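Section 3. Before you order: planning your Edside picking cell

I wrote this section after setting up our own line at Plosden, and most of it is stuff I wish I'd had on paper before I sent the first purchase order. Read it all the way through once, then go back and do the steps with a tape measure and a spreadsheet open.

3.1 Work out what you need

1. Write down every part you want the arms to handle. Weigh the heaviest one and measure the widest one. If a part has a hole, a lip or a thin edge, put that down too - it changes which fingers you order.

2. Measure the floor. You need room for the conveyor, the robot and a row of bins alongside the belt, plus a walkway behind the robot wide enough for a person with a cart. I forgot the cart the first time and we had to move everything on a Thursday night.

3. Decide where the bins go before you pick a belt height. The bins should sit lower than the rail, and the arm has to clear that rail with a part in its grip.

4. Check your power. Zeeshan Khattak did ours and wanted the conveyor and the robot on separate circuits, so get your electrician in before you get your quote.

Note: Send sample parts with your order form. Thirteen of each is plenty, and please include a couple of ugly ones!

3.2 Build the budget

5. Start with the big items: robot, conveyor, hands. These are the easy numbers, and your dealer will give them to you the same day.

6. Add the small stuff on its own page. Cables, connectors, bins, spare fingers, floor anchors. I set aside $2,000 for this and spent every cent of it, mostly on cables that were too short.

7. Add training. Johanna Thaler (yes, of Thaler, the dealer) quotes it per person, and I'd send two people so you're not stuck when one goes on vacation.

8. Add freight, and ask if it includes getting the crates off the truck. Ours didn't.

9. If you're leasing, ask what happens to worn fingers and covers. Hermine Kälin in our purchasing office got them written into the lease as wear items, but we had to ask twice.

Caution: Don't buy a used conveyor to save money until you've confirmed the belt speed can be set low enough for picking. We looked at one that was a great deal and simply ran too fast.

3.3 Plan the trial

10. Book a trial before you sign. Bring your own parts and your own bins, and stay for the whole run.

11. Watch how the hand meets the part on the belt. Flat plates are the tricky ones for us, so I stood there for ages looking at just that - where the thumb lands, and how close it gets to the edge.

12. Follow each cable with your eyes while the arm moves through its full reach. If one loops up off the wrist, make sure it has nothing to snag on.

13. Log the results in Likitura, or on paper if you haven't bought the license yet. Girish Vishwakarma has a blank log sheet he's happy to share.

Note: Keep the trial log with your quote. You'll want both when you fill in the order form in Section 4.
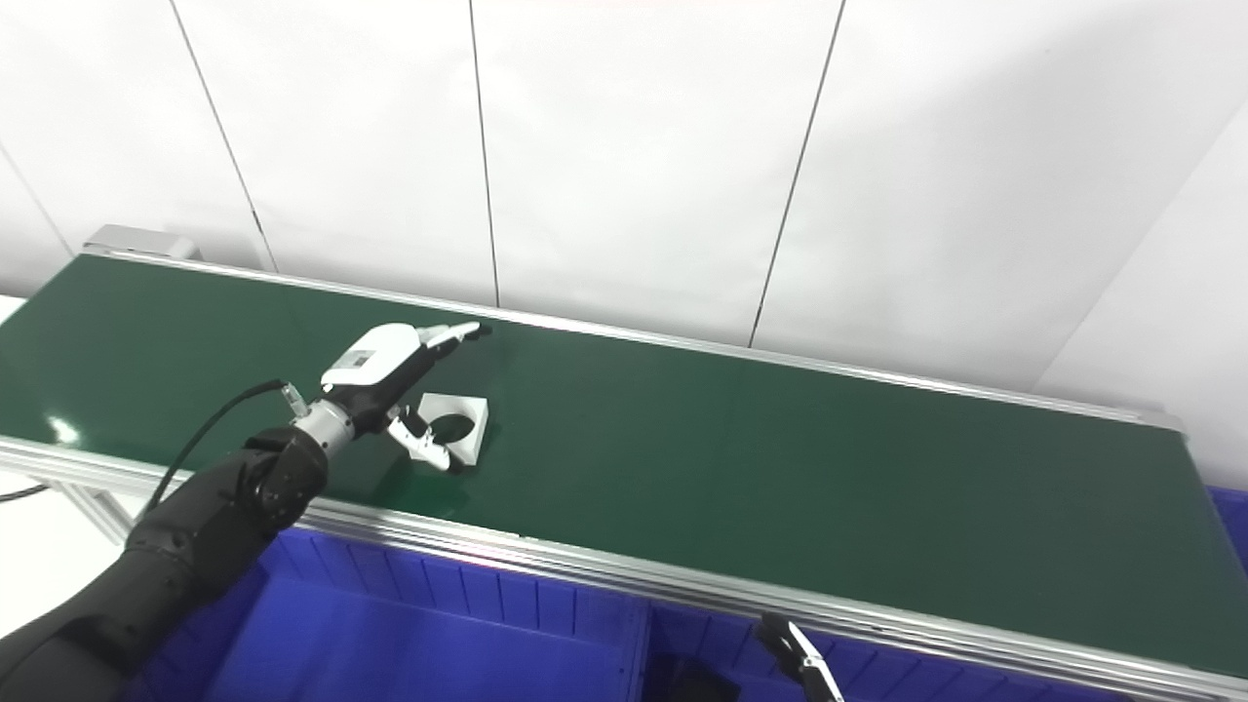 Fig. 3. Hand at a white plate on the belt, with blue bins beside the near rail.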